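Interior Finishes, Unit 3: Ceilings, Panel Joints and Light
Course handout. Tutor: Nadja Brunner

Read this before the workshop session and bring it with you. The drawing exercise at the end is marked and counts towards the unit grade.

What the unit covers

Unit 2 dealt with floors and skirtings. This one looks upwards, at the ceiling and the top part of the wall. We cover dark and light ceilings, round fittings, the joints between panels, and how to survey all of it without taking anything down. Suspended grid ceilings are left for Unit 5.

Dark ceilings against pale walls

A ceiling painted in a very dark colour tends to drop out of view. Pipes, brackets and uneven plaster become hard to pick out. The price is that the line where the ceiling meets the wall becomes the strongest line in the room. If the wall top is not straight, the contrast will show it. On a white ceiling the same wobble might never be noticed.

Check the wall top with a long straight edge before any dark paint goes on. Fill low spots and sand them back. Cut in the dark colour last, with the pale wall masked and fully dry.

A dark ceiling also sends less light back into the room. Allow for this when you choose fittings. In the Rornby refit, our case study for this term, the first lighting layout was drawn for a white ceiling and had to be done again when the client changed the colour.

Round fittings

A round fitting set in or on a dark ceiling looks brighter than the same fitting on a white one. The eye sees a glow round the edge and reads the lamp as larger than it is. Keep fittings well away from the wall line if you want the wall evenly lit. Put them close to it and you get a bright patch at the top and a shadow under every small bump.

Two round lights are on in the photograph, with the dark ceiling meeting white panels just below the second one. Look at how soft the edges of the lights are compared with the line where the dark area stops. The thin seams in the pale surfaces are the subject of the next section.

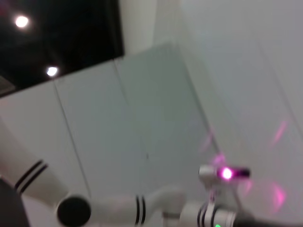

Seams and panel joints

Pale panels are usually finished in one of two ways. The joint is either filled, taped and sanded so that it disappears, or left open as a thin line. An open joint is easier to build and easier to repair, but it has to be planned. A seam that lands a hand's width from a corner looks like a mistake.

Rules for this course:
Set out from the centre of the wall unless the drawing says otherwise.
Keep open joints the same width throughout a room.
Line up joints with door heads or column edges where you can.
Never finish a row with a strip narrower than a third of a panel.

Worked example: a wall is 3,732 mm long and is to take 3 equal panels with no gap at the ends. Ignoring the joints, each panel is 1,244 mm wide. Now allow two open joints of 3 mm each. That takes 6 mm off the length, leaving 3,726 mm, so each panel is cut at 1,242 mm. Write the joint width on the drawing every time.

Small marks and snagging

A plain pale surface shows every speck. Before handover, go over it twice, once in ordinary light and once with a lamp held nearly flat to the wall. Record each mark on the elevation with a cross and a number. Do not rub at a mark until you know whether it is dirt, a chip or a fixing showing through.

Surveying the junction

Measure the wall height at both ends and at the centre. Note where seams start and finish, including any that run on behind a column. Photographs taken at a steep angle make straight seams look slanted, so do not scale from them.

Exercise

Draw the long wall of the workshop at 1:20, showing the ceiling line, all fittings and all panel joints. Add one section through the ceiling junction at 1:5. Hand in on A3, with your name in the bottom right corner.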